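# Tampo de mesa claro com marcas esbranquiçadas de copos

**Ottilie Trummer**

Comprei em dezembro uma mesa usada, de tampo claro, na loja Prukis. Depois de um jantar ficaram 2 marcas esbranquiçadas onde pousaram as chávenas. Já passei pano húmido e um pouco de detergente da loiça e não saiu nada. O vendedor não soube dizer se o acabamento é óleo, cera ou verniz. Posso lixar ou estrago tudo?

**Aurelia Lüthi**

Não lixe ainda. Primeiro convém saber o que tem por cima. Deite uma gota de água num canto discreto e espere 5 minutos. Se a gota ficar redonda, é provável que seja verniz ou outro acabamento fechado. Se a zona escurecer, deve ser óleo ou cera já gasta.

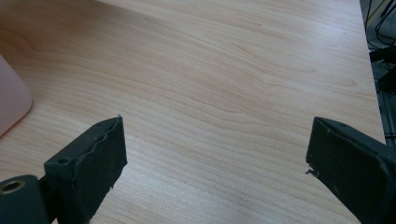 Nos tampos claros o veio disfarça bastante, e por isso as marcas veem-se melhor ao fim da tarde, com luz rasante. Assinale-as com fita de pintor antes de começar.

Se for verniz, a mancha branca costuma ser humidade presa na camada. Ponha um pano de algodão seco por cima e passe o ferro morno, sem vapor, poucos segundos de cada vez – levante e veja. Se for óleo, uma demão fina no tampo inteiro, sempre no sentido do veio, e retire o excesso com um pano. Confirme também se é madeira maciça. Folheado e laminado não aguentam lixa como a maciça.

**Gruber**

Eu usei maionese e deixei uma noite. Saiu quase tudo, mas a mesa cheirou mal uns dias. A minha era escura, não sei se na clara dá.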